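Accueil | Nouvelles | Feuilletons | Auteurs | Contact

La source de Silaria

Malsha Kodikara ne croyait pas aux sources miraculeuses, encore moins à celles qu'on découvre en mars, juste avant la saison. Mieczysław Bednarek, lui, en vendait l'eau 5 couronnes le flacon.

— Elle a guéri 433 personnes, dit-il.

— De quoi ?

— Cela dépend des personnes.

Elle demanda à voir le registre. Il était tenu d'une seule écriture, et l'encre n'avait pas changé en vingt ans.
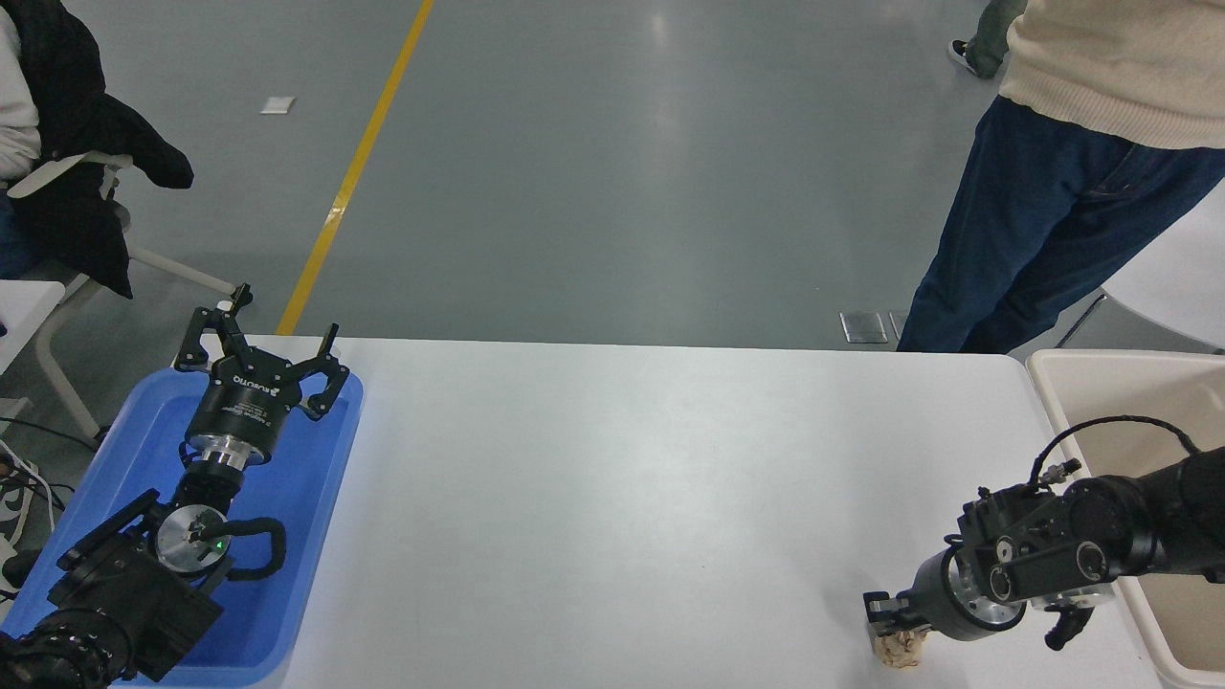

— Mon père écrivait comme moi, fit Bednarek.

— Et votre grand-père aussi, je suppose.

Il remplit deux verres. Malsha but le sien. Un goût de fer, de cave, peut-être de tuyau. Elle pensa au train de Flateck, qui partait dans une heure environ, et à son genou — celui de l'escalier, celui dont elle n'avait parlé à personne.

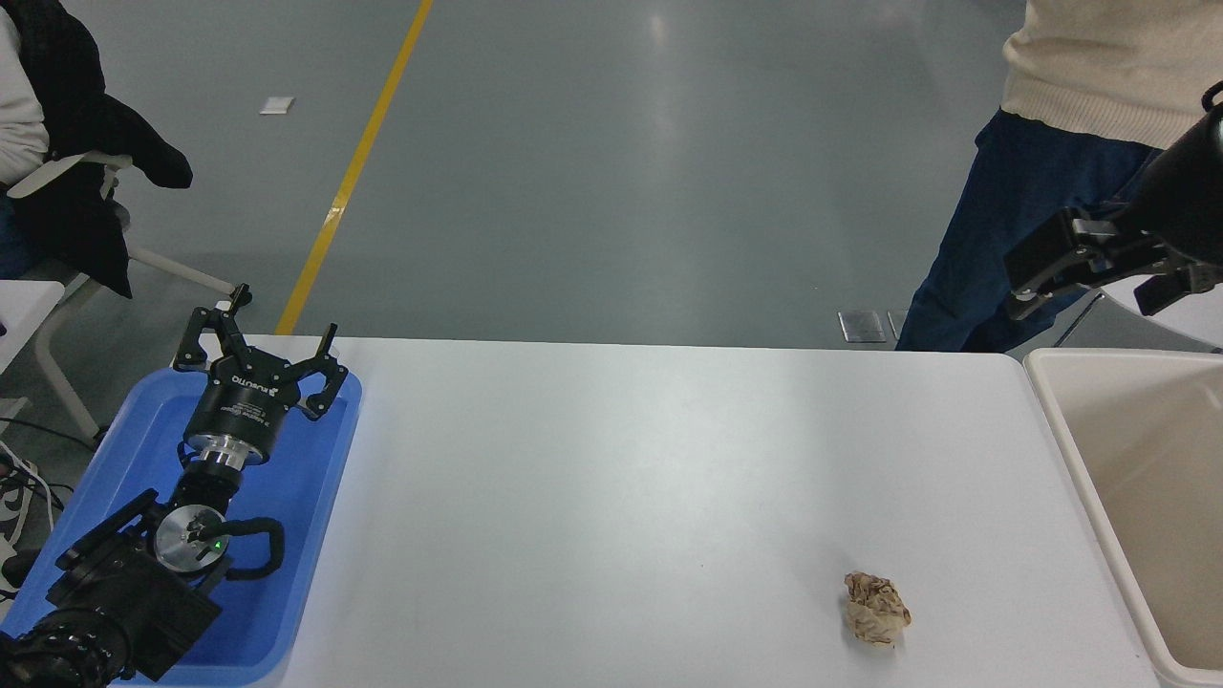
Crédit photo : Adamczyk

— Alors ? demanda-t-il.

— Alors rien.

Elle descendit vers la gare sans se presser. Au passage à niveau, elle s'aperçut qu'elle avait laissé sa canne contre le comptoir. Elle resta là un moment, fâchée, à chercher une explication.

Ce site utilise des cookies. En poursuivant votre lecture, vous acceptez leur utilisation. J'accepte | En savoir plus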